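Last updated: March
12 shares · 4 comments

4. Evaluation of the Feltix hand-held kit

4.1 Kit contents and terms

The Feltix kit is sold by Gamell as a package for recording two-handed manipulation without a robot. It consists of a pair of hand-held grippers, a printed marker cube for each gripper, a head-mounted camera with its strap, and a license for the Tustar processing software. We bought the kit at the list price of 890 euros. The software license covers one workstation and runs for a year from activation. Replacement fingers and cubes are sold separately, and the vendor supplies the cube drawings on request so that a lab can print its own.

We compared the kit with the setup described in Section 3, which we had built ourselves and used for the earlier recordings. The comparison covers three points: the time needed to get from a closed case to a usable recording, the share of recordings that the software accepted, and the comments of the operators after a full session. We did not test the optional wrist cameras.

4.2 Procedure

Four operators took part. None had used hand-held grippers before. Each read the printed quick guide, put on the head strap, and ran the calibration routine once without help. The routine asks the operator to hold both cubes in view and turn them slowly until the software reports that all the visible faces have been found. After that, the operator worked through a list of short pick-and-place tasks at shelf and desk height, using everyday items already in the room. Sessions lasted 90 minutes, including breaks, and were held in an ordinary office with no changes to the lighting.

A recording was accepted if Tustar could recover the pose of both grippers over its full length, apart from gaps short enough for the software to fill. We kept the default gap setting throughout. Recordings rejected on the first pass were processed a second time with the slower search option, and the result of that second pass is the one reported.

4.3 Results

The operators made 1110 recordings in total, of which the software accepted 890 — the match with the list price is a coincidence. Most of the rejected recordings came from two causes. In the first, the operator reached deep into a shelf and one cube passed behind an upright or a stored object. In the second, the operator looked away from the hands while still moving them, usually to find the next item on the list. Neither cause is specific to this kit, and both were also common with our own setup.

Working posture made a difference. Operators who held the grippers low and well forward of the body, as in Figure 3, kept both cubes in the head camera's view for longer stretches than those who worked with their elbows close to the ribs. The quick guide does not mention this. We now tell new operators before the first calibration.

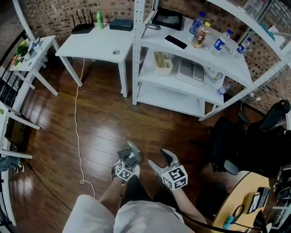 Figure 3. Both hand-held grippers with their marker cubes, seen from the head camera in the office workspace. The left gripper is partly closed and the right one is open.

Setup was faster than with our own equipment, mainly through the calibration routine, which every operator finished on the first attempt. Comments on comfort were mixed. Two operators found the trigger stiff toward the end of the session, and one asked for a smaller handle. The vendor lists a single handle size.

4.4 Limits of the comparison

All sessions used one kit and one room, so we can say little about variation between units. The marker cubes also add bulk near the hand, and tasks in narrow openings were left out of the list for this reason. Górecki, the smaller of the two competing kits named in Section 2, uses flat marker plates and may suit such tasks better — we had no unit available for a direct test. Prices for spare parts are given in the appendix.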